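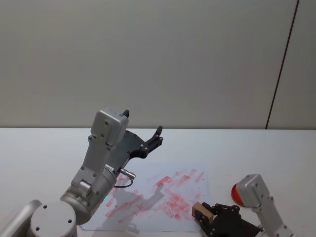
## Stamping and paper: notes from the June craft table

The June session was given over to rubber stamping, and turnout was better than we planned for. We had set out 14 places and ended up with 17 people, so a few of you shared ink pads. Thanks for being good about it. The questions that came up on the night are answered below, along with what to bring next time.

### Faint prints

The most common complaint was prints coming out pale, with one edge of the stamp missing or smudged. There are three usual causes, and you can sort them out at home on a sheet of plain paper.

A dry pad is the first thing to check. Press a fingertip on the middle of it. If your finger comes away barely coloured, the pad needs re-inking. Put a few drops on the surface, work them in with the back of a spoon and leave it closed overnight. The red pads in our box are the oldest we own and get the most use, and Orysia Hutsuliak has taken them home to re-ink.

Uneven pressure is the next. Rectangular stamps are harder than round ones in this respect, as any tilt shows up as a missing side. Stand up, put the stamp down flat, press straight down with your palm and count to two. Lift straight up. Rocking the stamp gives you the blurry double edge that a few people were getting.

The last is the surface underneath. A hard tabletop is fine for a soft rubber stamp, but a firm one does better with a bit of give. An old magazine or a thin foam mat under the paper is enough. Try it both ways with your own stamp before you decide.

### Use a test sheet

Keep one sheet of paper just for trying things out, and fill it up. It doesn't matter if the prints overlap. You are looking at how much ink the stamp is holding and how many prints you get before it fades, and you can see both on a crowded sheet as well as a tidy one. On a freshly inked pad you should get two decent prints before going back for more. For a bordered card, ink the stamp every time so the colour stays the same the whole way around.

Write the name of the pad in pencil in the corner. Several of our reds look alike on the lid and quite different on paper. 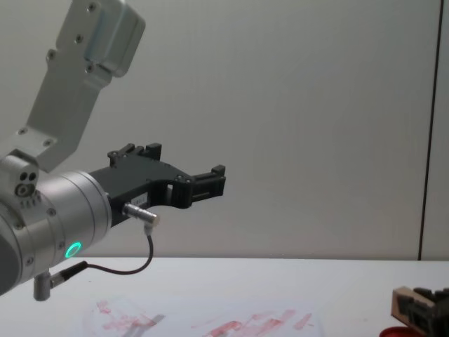 Clean your stamp before you change colours. A damp cloth is enough for water-based ink. Dab it, dry it on a scrap of towel and print once on the test sheet to make sure the last colour is gone. Don't leave wooden-handled stamps sitting in water - the glue lets go and the rubber lifts off.

### Paper

We used ordinary white sheets for practice and the heavier Mernano card for finished pieces. The card takes ink well but is slow to dry, so give it 30 minutes before you stack anything on top. Some people prefer the Lovlow paper, which is smoother and dries faster, though a heavily loaded stamp will slide on it. There is a part packet of each in the cupboard if you want to compare them.

### Stamps out on loan

Our collection now stands at 179 stamps, including the box of borders and labels from the Vasylenko family. Please sign the book when you borrow any. A set of small capitals is missing the letter R, so have a look in your bags and coat pockets.

### Next session

We'll be making gift tags and simple wrapping paper. Please bring:

- an apron or old shirt
- a damp cloth in a plastic bag
- scissors
- a roll of brown paper, if you have one
- any stamps of your own, with your name on the handle

Doors open at 6:30 p.m. and we start at 7. Parking is at the Prakdale end of the lot, as the other side is being resurfaced. Tea and coffee as usual, and please keep cups on the side bench, well away from the card.

If you can't make it but would like a set of tags cut for you, tell Orysia beforehand and she'll put one aside.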